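Meston 551 Work Table, White Top: Long-Term Review
Reviewed by Yusri Kusuma

Price paid: $485, delivered flat in one carton
Time in use: 17 months
Width: 54 inches

The Meston 551 is a fixed-height work table with a rectangular white top and a steel underframe. I bought it to replace a Vunetti folding table that had developed a sag in the middle. My uses are bench work, paperwork and a laptop, in that order.

Assembly

The frame goes together with cap screws and the supplied hex key. Two of the pilot holes under the top were shallow, and I deepened them with a hand drill and a stop collar. Leave all the frame screws finger tight until the table is upright on a level floor, then tighten opposite corners in turn. I skipped this the first time and got a rock that the leveling feet could not take out.

Top and finish

The surface is smooth and slightly matte. Pencil marks come off with a damp cloth. Marker needs rubbing alcohol, and a light shadow can remain if it was left overnight. 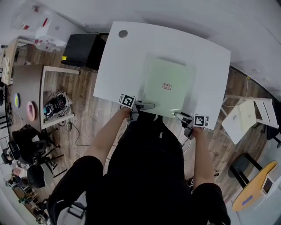
Edge banding is the weak point. On my table it began to lift on the front edge in February, along a section where forearms rest. Contact cement and a clamp fixed it, and the repair has held. The banding on the other three sides is still tight. Meston sells replacement strip by the roll, though the white is a shade cooler than the original.

Stiffness

Front to back the table is very steady. Side to side there is some movement, enough to notice when filing metal or using a hand saw. A bench vise mounted over a leg works well. Mounted midspan, it makes the top flex under load. The optional crossbar reduces the sway and costs some knee room.

Cable handling

The grommet accepts ordinary power plugs one at a time. Its cap is a loose fit and lifts out when a cable is pulled. No tray is included. I added a Manurung wire basket, which needed shorter screws than the ones in its packet.

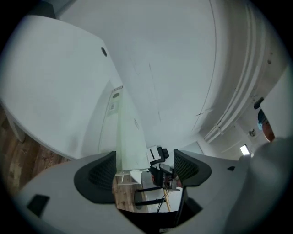
Compared with the Lomuvari bench

The Lomuvari is heavier, stiffer and has a thicker top, but it has no grommet and the feet do not adjust. For sawing and vise work I would take the Lomuvari. For mixed use on an uneven floor, the Meston is easier to live with.

Rating

Four out of five. One point off for the edge banding. Check the pilot hole depth before driving any screws.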